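Grip release fault on the Lirnura hand-held grippers: your questions

Updated March 26, 2021

We have had a lot of messages since the notice went out to home collection teams, and many ask the same things. The answers below cover everyone using the Lirnura pair for folding and sorting work. Teams on the Prelex bench arms are not affected.

What is the fault?

The fingers can stay closed after the trigger is let go. The operator feels the trigger spring back as normal, but the fingers keep their hold on the cloth. In most cases they open by themselves within two seconds. In the worst reports they stayed shut until the unit was switched off.

Was anyone hurt?

One person had a pinched fingertip while trying to pull a sleeve out of a stuck gripper. The skin was not broken and she was back at work the same day. We are treating it as a safety matter all the same.

What causes it?

Lint. Dénes Simon took apart the returned units at our Wukwood workshop and found fibres wound round the return spring on the finger slide. Once there is enough of it the spring can't push the slide all the way back. Fleece and towelling are the worst. Units used only on boxes and kitchen items were clean inside.

How many grippers are affected?

We have had 11 confirmed reports. All of the units had done more than 3,000 open and close cycles without the slide being cleaned. We can't promise that a newer unit won't do it, so please check yours whatever its age.

How do I check mine?

Switch on, hold the gripper level and squeeze and release it slowly ten times with nothing in it. Then do the same with a folded T-shirt between the fingers. If the fingers lag behind the trigger even once, stop using that unit and report it.

My gripper is stuck on a piece of clothing. What should I do?

Don't pull the cloth and don't put your fingers near the tips. Put the gripper down on something soft, switch it off at the battery and wait for the fingers to go slack. If they don't, leave it as it is and ring us.

Does it matter what we fold?

Yes, for now. Smooth cotton, denim and thin knits are fine. 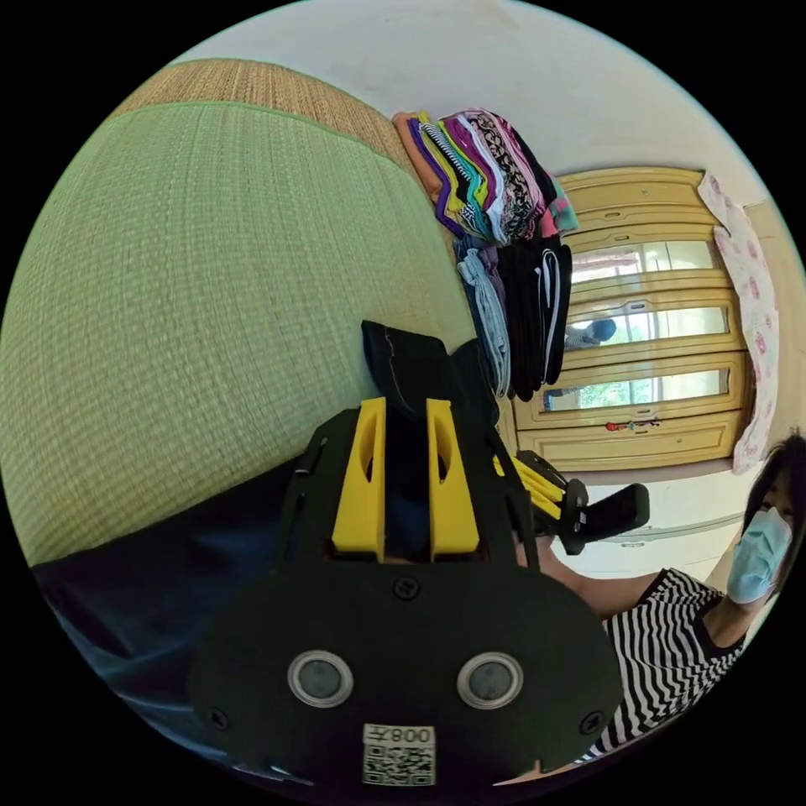 Leave out fleece, towels, wool blankets and anything that sheds until your slides have been cleaned. Items with loose threads or long cords should also go to one side.

Can I clean the slide myself?

Only from the outside, with the soft brush in the kit and the battery out. Please don't undo the housing screws, as the sensors lose their alignment and the unit then has to be set up again from scratch.

How do I report a fault?

Send the code from the unit's label, the kind of fabric and the time it happened to Gizella Balogh on the Jakab support desk. You will get an answer within 48 hours. Keep the recording from that session, even if it looks useless – the trigger and finger readings are what we need.

When will there be a proper fix?

A cover for the slide is being tested now and should go out to teams in May.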